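**Teaching by hand, again**

The pitch from Jedholm has changed since August. Back then we were told you could show the arm a job 67 times and walk away. The new handout says 500 demonstrations "for simple contact tasks," and 1,000 if the part can land any which way up. I asked what counts as a simple contact task and got a list that left out plugs. Then they showed us a plug.

I don't mind the method. An operator drives the arm remotely, the joint positions get logged, a model is trained on the log, and you hope. It beats writing out every waypoint, and I've done enough of that to know. What bothers me is the accounting. Flurska quotes a price per finished skill, but the hours spent driving the arm come out of the customer's payroll, and those hours appear nowhere on the quote. Take the 1,000 runs at two minutes each, add the resets, the botched ones you throw out and the afternoon when the operator's wrists give up, and you've paid a person for weeks to do badly, through a controller, what they could do well with their own fingers.

There is also the matter of who does the driving. Demonstrations from two people don't mix well. One comes in from the left and pauses, the other goes straight down, and the model splits the difference and misses the socket. The Flurska people admit this if you ask twice. Their fix is more data - some 2,000 runs, with the operators rotated.

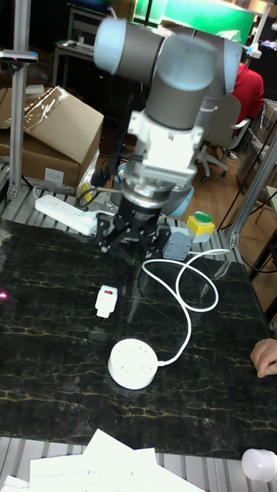 Yetunde Ezeani thinks I'm being unfair on the hours. Her view is that the runs for a plug carry over to the next plug, so the second skill should cost a fraction of the first, and that hand-coded insertion was never cheap either. The second point I'll give her. On the first I'd like to see a log from a customer who got past skill number one, and so far neither Jedholm nor Flurska has sent me one.

If you have such a log, even a messy one, please send it in. I'll print the numbers whichever way they go.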